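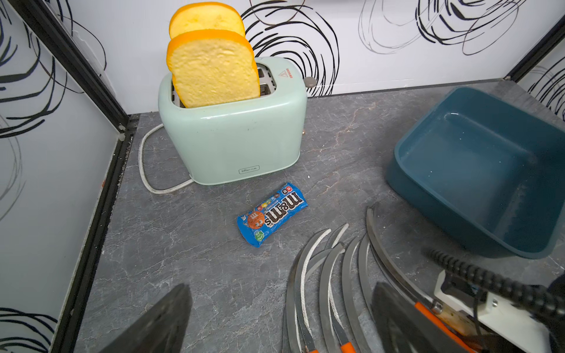 Kitchen counter, Venosa cell: toaster with toy bread in both slots, M&M's packet, basin, gripper at lower right.

Drisau, Brondlow site
Bench staff and management meeting on the Venosa cells
Minutes of the February meeting

Chair: Padmavathi Kurup (site operations)
Present: Loïc Baudry (cell engineering), bench staff from the early and late shifts, staff representative for the test hall, stores, health and safety adviser
Apologies: Ahonen service desk, who sent written answers ahead of the meeting
Notes taken by the test hall office

1. Minutes of the last meeting

Agreed as a true record with one correction. Under item 4 the late shift was said to have "accepted" the new break times. They had asked for them to be tried. The wording has been changed.

2. Matters arising

Lighting over the benches by the roller door: done.

Lockers: the new ones are in but the keys are not. Stores to chase.

Written description of the cell minder job: see item 5.

3. Progress of the Venosa cells

Loïc Baudry reported. Both kitchen cells are now running on the early and late shifts. The work is the same household handling that the benches used to do by hand: putting bread in and taking it out of a toaster, moving packets, placing things in a basin, clearing the counter and setting it up again. The arm does the handling. A member of bench staff sets out the counter at the start, watches the run and puts things right when a run stops.

A normal run is 200 cycles. The cell stops itself at the end of the run and whenever the gripper reports that it has closed on nothing. Most stops this month were of the second kind. The toy bread is light and the front slice can sit lower than the one behind, and then the fingers go over the top of it. Loïc has changed the approach height twice. The early shift said the second change was better. The late shift had seen no difference, and it was noted that the late shift mostly runs the other cell.

Packets lying flat on the counter are the other cause of stops. The arm copes when the packet is square to the counter and struggles when it is on the slant. Bench staff asked whether they should be straightening packets before a run. Loïc said no, because the slanted ones are part of the work, and a run where everything has been tidied first is of little use to the people who read the results. He accepted that this had never been written down and that some staff had been straightening them in good faith. Those runs will be marked as such. No individual is to be followed up over it.

The toaster cord was raised by the early shift. It lies in a loop on the counter to the left of the appliance and staff wanted to know if it should be clipped back. Loïc would like it left lying as it is. The health and safety adviser was content so long as the appliance is not plugged in during runs, and asked that this go on the start sheet as a line to be ticked.

Action: Loïc Baudry to write a one-page note on what to straighten, what to leave and what to report.
Action: Test hall office to add the plug check to the start sheet.

4. What the change means for the working day

This item took up most of the meeting. Padmavathi Kurup asked the bench staff to go first.

The early shift said the lifting, reaching and repeated wrist work has gone down a good deal and this was welcome. Two people who had been on light duties with sore wrists are back on normal duties. Against that, the work is now mostly standing and watching. Several said they were more tired at the end of the shift than they used to be, and that it is hard to keep your mind on a toaster for a whole run. One said the benches at least gave you something to do with your hands.

The late shift agreed and added that the work has become solitary. On the benches people worked facing each other and talked. Each cell has panels on its walls and is minded by one person, and the minders stand with their backs to each other. It was asked whether the stools could be moved so that the two minders can see each other across the gangway. The health and safety adviser will look at it. The stop button has to stay within reach of the stool.

The black swirl patterns on the cell walls were mentioned again. A few staff find them tiring to look at for long. Loïc said the patterns have to stay for the present. Padmavathi asked that this be treated as a comfort matter all the same and that nobody be kept on the same cell for a full shift if they ask to swap. Agreed.

Break times: the trial has people changing over every 40 minutes, with the person coming off the cell going to setting-up, stores or paperwork. The early shift wishes to keep this. The late shift has fewer people and finds the changeover eats into the paperwork time, which then runs past the end of the shift. Padmavathi said staff must not be staying on unpaid to finish sheets. Any sheet not finished is to be left in the tray for the next shift, and supervisors have been told the same. The late shift asked for this in writing.

There was a discussion about stops. When a cell stops, a light comes on in the office as well as at the cell, and a supervisor has sometimes rung down within a minute to ask what was wrong. Staff said this made them feel they were being timed. The staff representative asked directly if stop times were being kept against names. Padmavathi said they were not. The log holds the cell and the time only. She will ask the supervisors to give people room to deal with a stop before ringing. The staff representative asked to see a page of the log and this was agreed.

Action: Padmavathi Kurup to put the rule on unfinished sheets in writing to both shifts.
Action: Padmavathi Kurup to show a page of the stop log to the staff representative.
Action: Health and safety adviser to look at the position of the stools.

5. Jobs, grades and training

Padmavathi repeated the position given when the cells were ordered. No bench job at Brondlow is to go as a result of Venosa before the end of the trial. She could not give an undertaking beyond that and said she would sooner say so plainly. The staff representative asked for it to be recorded that staff consider this unsatisfactory, as people have rent and childcare to plan for. Recorded.

One vacancy on the late shift has been left unfilled since the cells started. The staff representative said this was a job lost, whatever it was called. Padmavathi said it was on hold. There was no agreement on this point and it will be raised at the site meeting.

A draft description of the cell minder job was handed round. Bench staff said it left out a good part of what they do: sorting out worn items, noticing when the gripper strips are out of line, wiping out the basin, and explaining to the office why a run looks odd. They also said that minding a cell calls for more judgement than the bench job did and ought to be graded with that in mind. Padmavathi will take the draft back with these points added and ask for it to be looked at for grading. She could not promise the outcome.

Training: everyone who minds a cell is meant to have done the Ahonen course, but the late shift has had only the short version given on the floor. Ahonen wrote that they can run the full course at Brondlow if there are enough people to make up a group. Staff asked that it be held in paid time and at an hour that suits both shifts. The early afternoon overlap was thought best. Loïc offered to take a second session himself for anyone who would like to learn how to change the approach settings. Several people put their names down at the meeting. It is voluntary and will not be held against anyone who does not want it.

Action: Padmavathi Kurup to revise the job description and send it for grading.
Action: Test hall office to fix a training date with Ahonen.
Action: Loïc Baudry to arrange the settings session.

6. Maintenance and stores

The gripper strips are to be checked every 100 running hours. Ahonen's written answer confirms that bench staff may look at the strips and the cord along their inner edges and report fraying, but should not undo the orange mounting pieces. Two staff said they had been told otherwise on the floor. The written answer is to be followed and a copy will be kept in the folder by each cell.

The coiled cable at the gripper was discussed. The early shift had seen it catch on the bracket on one occasion. Loïc has looked at it and will fit a tie. Until then minders should stop the cell if they see the cable pulled tight, without waiting for the end of the cycle.

Stores asked that worn toy food come back to them in the bag provided and not go in the bin, so that they can keep track of what to reorder. The spare basins are on the lower shelf.

Action: Loïc Baudry to fit a tie to the cable.
Action: Stores to put copies of the Ahonen answer in both cell folders.

7. Any other business

The radio. The late shift would like it back on. It was switched off when the cells were put in because of worries about hearing the stop alarm. Tried during the meeting with the door open, and the alarm could be heard over it. The radio may go back on at a sensible volume.

Visitors. Staff asked to be told beforehand when visitors are coming to see the cells, and not to be photographed at work without being asked. Agreed.

The kettle in the test hall kitchen has been reported again.

8. Next meeting

In the canteen, at the shift overlap, 2 pm. The stop log, the grading of the minder job and the unfilled late shift post to be on the agenda. Items for the agenda to the test hall office.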